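Rokel's next phone chip could be held up by a modem fight

Saturday, May 30, 2026
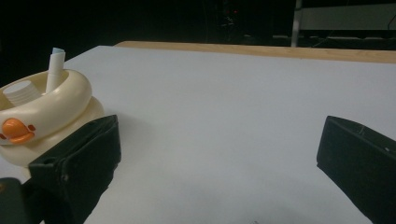 A cream plastic toy with a bright orange piece on the front, on a white tabletop.

So it looks like Rokel and Tse are headed back to the lawyers, and this time it might mess with a phone I was kind of looking forward to. According to two people I've been emailing with this week, Tse has told Rokel it won't sign off on the modem license for the new R5 chip unless the royalty gets reworked first. Rokel thinks the old deal from Plenville still covers it. Tse says that deal ended when the design changed, and there they sit.

Why should you care? Well, the R5 is supposed to go into the Felberg 60, the big-screen model that was penciled in for June. Felberg hasn't moved the date yet, at least not in public. I asked them twice and got the same line back both times, that they "look forward to sharing more soon." Make of that what you will!

Noelia Toledo, who runs a small repair and resale shop in Plenville and orders from Felberg every season, told me her preorder page went dark on Tuesday and hasn't come back. "They said it was maintenance," she wrote. "It's a very long maintenance." She had 1318 units' worth of cases on the way for it too, so she's not thrilled.

If the license doesn't get sorted, the rumor is that Felberg goes back to last year's R4 for the first batch and saves the newer chip for fall. I really hope they don't. I've had an R4 phone in my pocket since winter and it's fine for messages and maps, but it gets warm enough on video calls that I put it down on the desk and talk at it from there. The R5 was meant to fix that (and give us better battery life, though I'll believe it when I've used one for a week).

My guess is they settle. These two have gone at it before over smaller stuff, and they usually find a number they can both live with right before the boxes ship. Tse makes good money off Rokel, and Rokel doesn't have a modem of its own that's ready to go, whatever the slides from last fall said.

I'm told there's another call between the two sides set for next week. I'll update this post if I hear anything, and if you've got a Felberg 60 preorder that's still showing a ship date, drop it in the comments, I'd love to see which stores still have it listed.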